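An open day at Plasirow, and a dresser I can't stop thinking about

I have been meaning to write this up since I got home, and the kettle is on, so off we go. Plasirow opened its doors to the public for the day and I went along, on my own, with a cheese sandwich and a notebook.
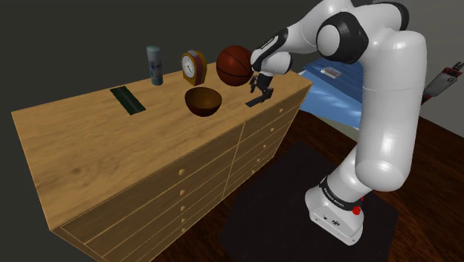
I should say first that I know very little about robots. I mend radios and I like trains, and my idea of a robot arm was the sort you see putting car doors on in adverts: huge, orange and inside a cage. Plasirow's people work on arms for the home, or at least on arms that might one day be some use in one, and nearly all of that work goes on inside a computer first. They build a bedroom or a kitchen in software, put the arm in it, and let it practise. Only later does anything made of metal get to move.

You get to Plasirow by taking the slow bus out of Plistden and walking up past the allotments. I was early (I am always early) and had time to look at the other visitors. Families, mostly, a few students, and a couple who had clearly come for the cake and were quite open about it. They gave us stickers to write our names on and split us into groups. Mine was the 41 group, which turned out to mean room 41 and had me looking for forty other people for a good few minutes.

Room 41 is where the bedroom is. I had been hoping for the kitchen, if I'm truthful, but the bedroom won me over very quickly. They put the simulated room up on a big screen and talked us through it. It has a long wooden dresser, a bed with blue covers behind it, and a Franka Emika arm standing on a mat at the end. The top of the dresser has all sorts on it: a bowl, a clock like the one my gran kept over the fire, and a basketball hanging in the air above it all. I do like it when people put ordinary clutter into these things!

The talk was about clutter, in fact. An arm working at a bare bench has an easy life. Give it a clock and a bowl to reach past and every movement becomes a question of what the elbow is doing while the hand is busy. I had never once thought about a robot's elbow, and now I look at my own when I'm getting the marmalade out.

Then we talked about gripping, which was my favourite part of the day. The hand has two fingers and that's your lot. Try it at home with just your thumb and first finger, held stiff, and see how you do with a comb or a key. Where you take hold of a thing matters enormously. Take it near one end and it wants to swing; take it in the middle and you may have covered up the bit you needed. One of the students asked why they didn't simply give it a hand like ours, with all the fingers, and the answer was that more fingers means more to go wrong and more to work out, and you'd be surprised how far two will take you. I wrote that down and underlined it.

A small girl near the front asked whether the robot gets bored. She was told that it doesn't, but that the people watching it sometimes do. They can leave it running through 100 tries at the same job while they have their lunch, and come back to find out how it got on. I thought that was a lovely honest answer and she seemed satisfied with it.

What struck me most was how much they talked about things going badly. I'd expected a day of showing off. We heard about objects that fell through tables because someone had left a setting off, and about a cup that weighed as much as a horse. Weights and friction have to be put in by hand or looked up, and a simulated thing only behaves like the real one if somebody has taken the trouble. Almost 70 objects had been through this treatment for the bedroom alone, they said, with plenty left to do. There is a whole job there -- weighing hairbrushes, more or less -- and I would apply for it tomorrow.

After that came the bit where we could have a go. You sat at a desk with a controller and steered an arm on the screen yourself. I was dreadful! I had it pointing at the ceiling within seconds, and when I did get it down to table height I couldn't judge the depth at all. The lad before me, who can't have been more than 9, did it as if he'd been born to it. I did get better by my third turn (the queue was short by then, I wasn't being greedy) and I came away with a great deal of respect for anyone who can teach a machine to do it without a hand on the stick.

Lunch was in the yard. Soup from a van, and a lemon cake from the Villaseñor bakery in town that deserves a post to itself. I ate my sandwich as well.

In the afternoon there was a short talk on Mullia, the name they've given to the software that lays the rooms out. It moves the furniture and the bits and pieces around between runs, so the arm never gets used to one arrangement. I followed perhaps half of it. The half I followed was very good, and the speaker kept stopping to check we were all still with her, and went back over the hard parts with no fuss when we weren't.

I did ask my own question in the end. I wanted to know how they can tell when the practice has been enough and it's time to try the real thing. She said it's partly numbers and partly nerve, and that they always start the real arm very slowly, with someone standing by the stop button. I'd have liked another hour on that alone.

A few practical notes if you fancy going. It's free, but you do need to book. The walk up from the bus is steeper than it looks on the map. Room 41 is up a flight of stairs, with a lift round the back that you have to ask for. Bring a pen. They are planning another open day in August and the kitchen will be on show for that one, so I have put my name down already and will report back, with more about the cake.

Posted 23 Jul 2023 in Days out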